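Cherchons cinq personnes pour boire dans un gobelet rose. L'annonce pourrait s'arrêter là, mais Kavitha Kaimal trouve que c'est un peu court.

**L'objet.** Stoltmont nous demande un avis sur un ensemble pour la table, un gobelet et une bouteille isotherme. La notice promet un service « sans goutte, sans effort, sans y penser ». J'ai lu ce genre de phrase trop souvent pour y croire.

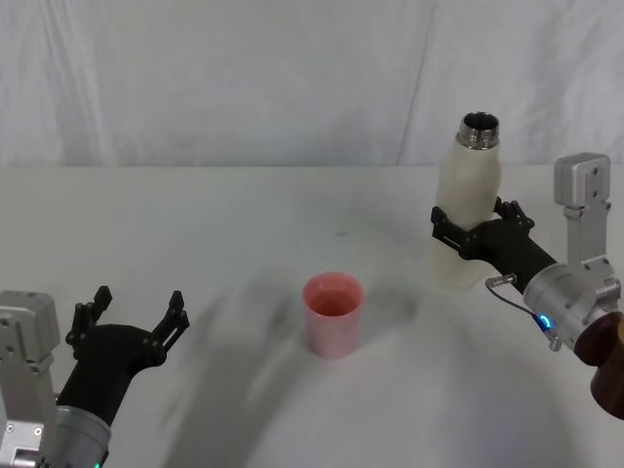

**Le travail.** Verser, boire, reposer, recommencer, puis remplir une fiche. Les séances se font à une table blanche, avec un tissu clair tendu derrière, pour que les éclaboussures se repèrent vite. Vous ne servirez que de l'eau ou un sirop dilué — apportez le vôtre si vous vous méfiez du nôtre.

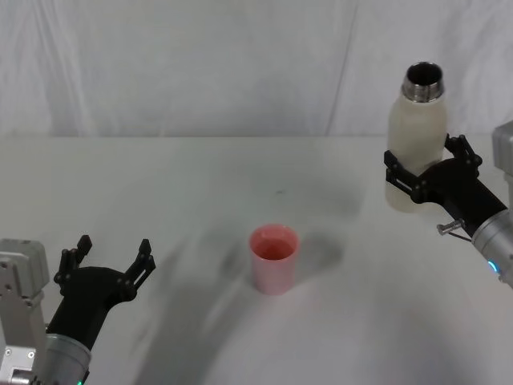 On ne vous demande pas d'aimer le produit. Les fiches qui disent « très pratique » et rien d'autre finissent à la corbeille. Écrivez plutôt où le liquide est tombé, comment vous teniez la bouteille, à quel moment vous avez eu envie d'un autre verre.

**Profil**

- majeur, à l'aise en français écrit
- gauchers bienvenus, on en manque toujours
- aucun lien avec Stoltmont ni avec ses revendeurs
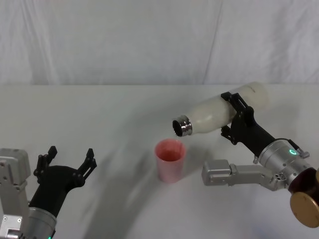 **Durée et indemnité.** Trois séances, réparties sur deux semaines. Forfait de 452 euros, versé après la dernière fiche. Qui abandonne en route est payé à la séance, sans discussion.

Italo Valentini accueille les participants et Asmaa Zerouali relit les fiches. Le rapport sera remis tel quel, y compris s'il conclut que n'importe quelle carafe ferait l'affaire — c'est mon pronostic.
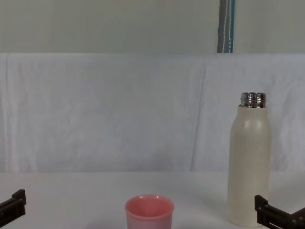
*La bouteille crème, sans bouchon, et le gobelet rose.*

**Candidatures** avant le 10 septembre 2023, quelques lignes suffisent, à l'attention de Kavitha Kaimal. Pas de CV. Dites-nous quel récipient vous a déçu et pourquoi.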